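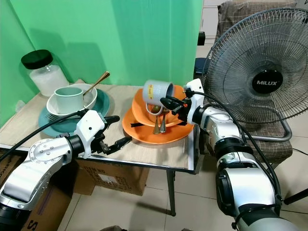

Dish stacks on the table by the green wall, big jar at the back

From: Thandeka Moodley
To: Ulach house list
Subject: Re: mugs, plates and the shelf question

Hi all,

Catching up on this after a long shift, so forgive me if I repeat things. Busisiwe wrote:

> I'm trying to work out how much shelf we need in the
> new kitchen before I order anything from Koltside. Can
> people tell me how they stack their dishes? I always did
> all the plates together and all the bowls together, but
> my sister does one stack per person and swears by it.
> Also, does anyone feel strongly about mugs on hooks?
> The shelves come in 40 or 80 cm and I'd like to get
> this done before the end of May.
>
> Busisiwe Nkuna

I'm with your sister! We've been doing one stack per person at our end of the building and I'm never going back. The photo up top has two of them. The teal one is my favorite: plate on the bottom, white bowl on that, and the pale green mug sits right down in the bowl. It takes up the space of one plate and you can carry the whole thing to the table in one go (well, hold on to the spoon, it likes to lean out). The fork does better on the plate, tucked a little way under the bowl.

The orange one is more of a work in progress. Those two plates are lovely, and I'm a sucker for that wavy rim on the bigger one, but with no bowl in the stack there's nothing to hold the mug. You can see the gray one lying over on its side, and the gold utensils end up hanging off the front. I think it just needs a bowl. There was a set at Hendricks in nearly the same orange, only they wanted me to buy 4 and I have no place to put the other three, so if anybody would like to split a box with me, please say so!

On the shelves, I'd get the 80. I had a 40 in my last apartment and two stacks filled it up, because you need finger room in between or you'll chip the rims getting them down. Leave a good bit of height too. A mug in a bowl sits taller than you'd expect, and my top shelf had to be moved up 7 cm after I'd already put the first set of screws in. (The holes are still there. I hung a calendar over them.)

Hooks: a mild no from me. They look great in the Juvitine catalog but I'm forever knocking the end mug with my elbow, and then it swings into the next one. If you have your heart set on them, put them well away from the sink.

One more thing, nothing to do with stacking. Whatever you get, keep a corner for the big jar. Ours with the black lid goes at the back left where it can't get bumped, and it is way too heavy to be lifting down off a high shelf every time someone bakes.

I'm home after six most evenings if you want to come by with a tape measure, and you're welcome to borrow our drill. The charger is with it in the hall closet.

Thandeka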